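Court and kit check, Prilby Basketball Club, Lindden hall
Checked by Deepika Acharya, 2024-06-16. Comments are mine unless marked.

## Floor

- [x] Swept before first session. The sheet says "fully mopped" as well. The bucket was bone dry at the back of the cupboard, so I have ticked the sweeping only.
- [ ] Grip acceptable at both ends. Far end still slides under the basket. Third time I have written this since May.
- [x] Lines readable. Just.

## Hoops and backboards

- [x] Rims level, bolts tight. Tested by hand from the ladder.
- [ ] Padding on both posts. Left post has six straps and two of them hold. Iddrisu Opoku has put "fine for juniors" against this. Juniors run into posts more than anyone.
- [ ] Winch serviced. The tag says yes, with no signature. Not accepted until I see the paperwork – job number 1655, apparently.

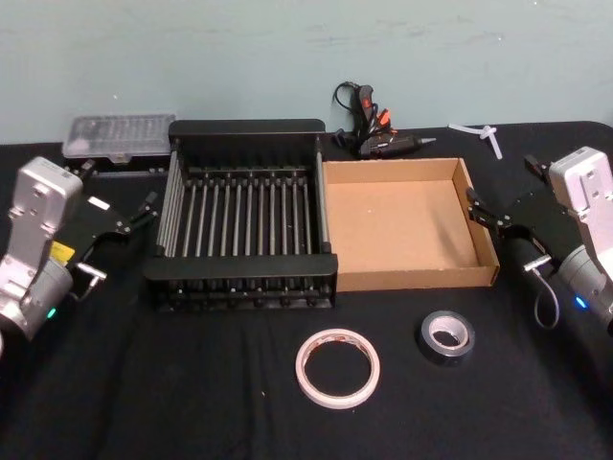 - [x] Nets. One replaced, one fraying but usable.

## Players' shoes

- [ ] Soles checked at the door. We looked at 11 pairs in the under-16s and failed four for worn tread. Two of those were nearly new Trerias, which the shop swore would last a season.
- [x] No outdoor shoes on court. Manikandan Chowdary was on the door, so I believe this one.
- [ ] Ankle supports fitted properly. Vimala Amin to show the new coaches again. Half were on over the laces.
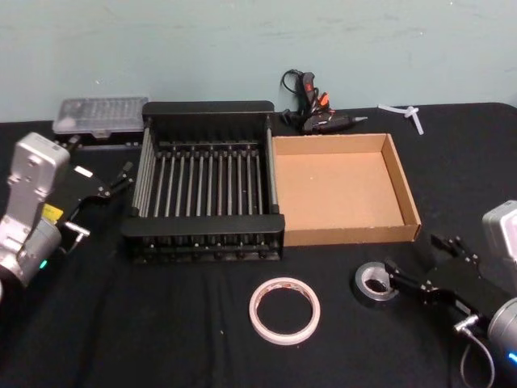 ## First aid and exits

- [x] Ice packs in date.
- [ ] Fire door clear. It was clear when I came in and had a ball trolley across it an hour later. Leaving this open.
- [x] Hall limit of 60 posted by the entrance. Whether it was kept to on finals night is another question.

## To follow up

Chandrasekhar Kamath to ring Xavier for the winch papers and a price on post pads – a written one this time. Far basket stays out of use for matches until the grip is sorted.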